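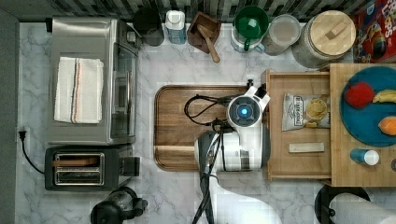

I moved to a smaller apartment in February and since then I fight with one kitchen counter. It is 82 centimeters deep at the best place, and everything I own wants to live on it. The toaster oven took the corner by the backsplash, the black two-slot toaster went below it near the outlet, and the towel with the red and orange stripes now sleeps on top of the oven. I am still not sure if this is a good system.

First rule I made: things I touch every day stay along the back wall. Salt box with its wooden spoon, the squeeze bottle, the jars. Everything else must ask for permission.

Second rule: the towel comes off before the oven goes on. I wrote this on a paper and put it on the fridge, so I will not forget it when I am hungry.

Senyo Ansah asked me yesterday why I keep the big jar with the bamboo lid outside and not in the cupboard. Because I tried the cupboard for two weeks and I stopped to eat oats. Now I see the jar and I eat oats again.

The potato chips are a different problem. I put them in an open wooden drawer tray, and I thought it would look tidy. It looks tidy, but I also finish a bag in about 4 days.

Next I want a small shelf for the canister. Yu-ting Yip has one from Meline and she likes it very much, but I must measure first. The last shelf I bought was too long and it lives under my bed.

If you have a narrow counter and also two toasting machines, please tell me which one you gave away. I can not decide.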